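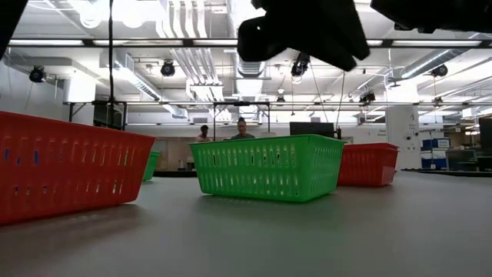

The Bremgate Cricket League will change its match ball from the start of next season, after its playing conditions group recommended the Drotus Grade A in place of the Nieto ball that has been used in both senior divisions. The change applies to all league and cup matches with a red ball. Clubs will also have to follow a revised procedure for storing and returning used balls, under which each ball is tagged at the close of play and kept in an open-topped container with ventilated sides. Ordinary plastic baskets with slots or vents in the walls meet the requirement, and clubs are free to use whatever colour and size they have. Sealed tubs and kit bags do not. The league says used balls have too often come back for measurement in a state that made the readings unreliable.

4 min read
Print this article | E-mail to a friend

The recommendation follows a review of ball performance over last season. Clubs returned 1197 used balls, each with a card giving the ground, the number of overs bowled and the condition of the outfield. Of these, 33 had been replaced during an innings because the umpires judged them to have gone out of shape. A smaller group had been replaced for seam damage, and the remainder had lasted for the full innings or been lost from play and later recovered.

According to the league's summary, the replacements were not spread evenly. Most came from grounds with abrasive square ends or hard boundary surrounds, and they were more frequent in July, when outfields were at their driest. The summary does not attribute the failures to a manufacturing fault. It says that the Nieto ball met the specification when new and that its weight remained within tolerance in nearly every case. The concern was with roundness after the first half of an innings, where some balls passed through the umpires' ring gauge in one direction and not in another.

Trial matches with the Drotus ball were played at Zondent and at the league's own ground. The same pitches were used on consecutive occasions, once with each ball, and the umpires were asked to check the shape at every drinks interval as well as at the fall of each wicket. The Drotus ball kept its shape for longer. It also lost its lacquer sooner, and bowlers at Zondent reported less movement through the air once the shine had gone from one side. Seam movement off the pitch was described in the umpires' notes as similar for the two balls in the opening spell and slightly greater for the Drotus ball later on.

The difference is thought to lie in the winding. Both balls have a cork and rubber core wrapped in worsted yarn and covered with four pieces of alum-tanned leather. In the Drotus ball the yarn is wound in more layers at a lower tension, with the core kept smaller to hold the finished weight within the limits set by the Laws. The seam is stitched with a heavier thread and stands a little prouder of the leather when new. The league has asked for the height of the seam to be checked on delivery, as a pronounced seam can favour the side bowling first on a green surface.

The review also looked at the sound and feel of the ball off the bat, which had been raised by several captains. No measurement was taken. Batters in the trial matches were divided, with some finding the Drotus ball harder in the first few overs and others noticing nothing. The wicketkeepers' comments were more consistent and referred mainly to the heavier seam, which was felt through the gloves when standing up to the stumps.

An order for 2120 balls has been placed. It will cover league fixtures, cup rounds and a reserve of part-worn replacements for the umpires' boxes. The order will be delivered in two consignments, the first before pre-season friendlies and the second by the end of June. Clubs will collect their allocation from Bremgate and will be charged at cost through the usual season invoice. The price per ball is slightly above that of the Nieto ball, though the league expects clubs to need fewer replacements.

Remaining stocks of the Nieto ball may be used in friendlies, in nets and in junior matches where the full-size ball is permitted. They may not be used in a league fixture after the changeover, even by agreement between captains. A match in which the wrong ball is used will stand as played, but the home club will be fined under the existing scale.

The revised playing conditions make three further changes. The first concerns replacement balls. At present the home club supplies a box of used balls and the umpires choose the one closest in wear to the ball being replaced. From next season the box will be made up by the league, with each ball marked by the number of overs it has had, and will travel with the umpires. Clubs had complained that boxes varied a good deal from one ground to the next – at some grounds the choice had been between a nearly new ball and one with the seam split.

The second change deals with the gauge itself. Umpires have been carrying rings of several makes, not all of them checked recently. A single pattern will now be issued, with a go ring and a no-go ring on the same handle. If the ball passes through the smaller ring or fails to pass through the larger in any orientation, it must be changed. The umpires keep their discretion to change a ball that gauges correctly but is otherwise unfit, for example if it has been soaked or the leather has been cut.

The third covers drying. A wet ball may be dried with a towel under the supervision of an umpire, as now, but sawdust may no longer be held against the ball for more than a few seconds between deliveries. The measurement team found fine material packed into the quarter seams on a number of returned balls, and considered that it might affect both weight and balance.

The procedure for returns is set out in a separate note to club secretaries. The tag is to be tied through a paper sleeve and must not be taped to the leather. It must show the ground, the division, which innings the ball was used in and the overs bowled. Balls should be wiped with a dry cloth and left at room temperature, away from radiators and direct sun, with space between them where possible. They should not be polished or washed. Returns will be collected monthly, and a ball that arrives without its tag will be left out of the figures.

The returned balls will be weighed, gauged on three axes and photographed at the seam. Results will be issued to clubs by ground, so that those with abrasive squares or rough surrounds can compare their figures with the rest of the league. The playing conditions group has said that the data will not be used to mark pitches, which remain a matter for the umpires' reports.

Objections to the change were raised by a small number of clubs during the consultation. The main point was that swing bowlers would be at a disadvantage with a ball that loses its lacquer early, particularly in the lower of the two senior divisions, where many attacks depend on medium-paced swing. The group accepted that conventional swing might be reduced in the middle overs. It did not consider this sufficient reason to retain a ball with a higher rate of replacement, given the time lost to each change and the disputes that had followed some of them.

A suggestion that each division should choose its own ball was rejected on the grounds that players move between teams during the season. A request to delay the change for a further year of trials was also turned down, as the supply agreement for the Nieto ball ends before the season begins.

Women's and junior competitions are not affected for the present. Both use smaller balls, which Drotus supplies in the same construction but which have not been tested by the league. White-ball fixtures in the evening competition will continue with the current ball until stocks are used up. A separate trial of a white Drotus ball is planned for those matches, with start times moved to 6 p.m. so that both innings can be completed in reasonable light.

The new playing conditions will be circulated to clubs before the pre-season meeting at Bremgate, where sample balls and the new ring gauge will be available for inspection. Captains and umpires may take a sample ball away for use in nets, subject to signing for it.

Contact us | Copyright, all rights reserved | Back to top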